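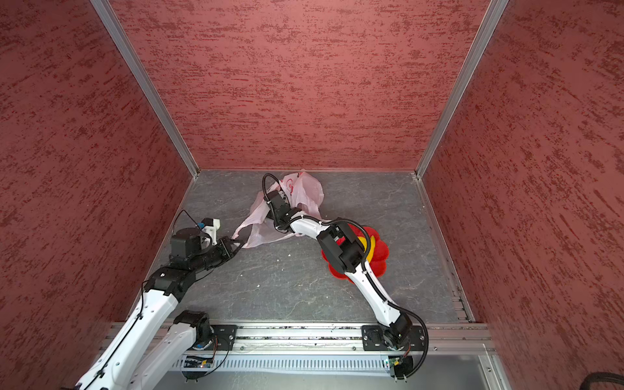

Right arm goes limp at full reach, then jumps when it comes back

posted by dernby_cell on 2023-08-23 in Robots and Automation > Faults

I have two small arms on a shared rail, running off one Akero controller box. The job is moving play food between a plate and a thin plastic carrier bag. The left arm keeps the bag where it is and the right arm does the reaching. It ran fine through most of August and now it doesn't.

When the right arm is stretched out toward the back of the cell, it sometimes loses torque on every joint at once. It sags until the gripper is resting on whatever is under it, usually the bag. The left arm keeps running as if nothing happened. A few seconds later the right arm gets torque back and snaps to wherever the program wants it to be by then. Last time it dragged the bag with it and hit the left gripper. No damage that I can find, but I had my hand in there picking up a bun ten minutes earlier and I don't like it.

The log says "bus timeout, right" and nothing else. It happens at the far end of the reach and almost never near the rail. I have done the following:

Reseated the connectors on the small board under the right arm's base.
Swapped the two power supplies. The fault stayed with the right arm.
Reinstalled the Tazi motion software.
Slowed everything to half speed. It happens less often, but it still happens.

Is this a bad motor or a bad cable? A new elbow motor costs more than I want to guess with. And is there a setting to stop the jump?
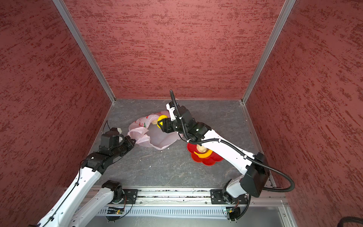 kirnton36

Cable. If it was the motor you would see one joint drop out, and you say all of them go together. Buy a new cable.

Comment from dernby_cell: Which one? There is a power lead and a data lead in the same conduit on that arm.

Comment from kirnton36: Replace both, they're cheap.

railside

I would deal with the jump before looking for the fault. An arm that loses torque and then gets it back without anyone asking is a safety problem on its own, whatever the cause is.

In Tazi, open the arm settings and look for "resume after bus loss". It is on by default in the older versions. Turn it off for both arms. After that, a timeout will leave the arm limp until you clear the fault by hand. Also turn on "hold partner", so the left arm stops when the right one drops out. Test both settings by pulling the data lead with the arms parked low and nothing in the grippers. If the left arm keeps moving, the setting didn't save. You have to press Apply on each arm's page separately, and I missed that the first time.

Until this is fixed, cut power to the motors before you reach in. Stopping the program isn't enough. The motors are still live when the program is paused, and the controller will act on the last target it was given.

Now the fault itself. I agree with the answer above that it is probably wiring, but I would find the spot before buying anything. Do it like this:

Cut motor power and leave the logic power on, so the bus still reports.
Open the bus monitor page and watch the error count for the right arm.
Move the arm by hand, slowly, from the rail out to full reach. Support it under the elbow.
When the count starts going up, stop. Hold the arm there and wiggle the data lead at each joint in turn, starting from the base.

Mine turned out to be at the elbow. I had tied the conduit too tight on both sides of the joint, so every time the arm straightened it pulled on the plug. I had 823 errors in one afternoon and every one of them was at long reach. I cut the tie nearest the joint, let some slack through, and put a new plug on the lead. The count has stayed at zero.

Don't leave so much slack that the loop can catch on the gripper or on the wall. Go through the whole range by hand again after you re-tie it, including the wrist turned both ways.

If the count doesn't move at all during the hand test, the problem may only show up under load. In that case check the voltage at the far end of the arm while it is stretched out and holding still.

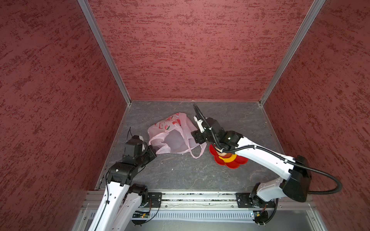
Right gripper at the red plate, left gripper by the bag.

dernby_cell

Did the hand test. Error count sat at zero near the rail and went to 108 as soon as the elbow was nearly straight. Wiggling the plug on the elbow made it climb to 116. So it is the data lead and the motor is fine.

"Resume after bus loss" was on for both arms and is now off. I pulled the lead to check, and the left arm stopped as well. New lead is ordered. I'm leaving the cell powered down until it gets here.

One thing for anyone else on an older Tazi: the reinstall put the resume setting back to on, so check it again after any update.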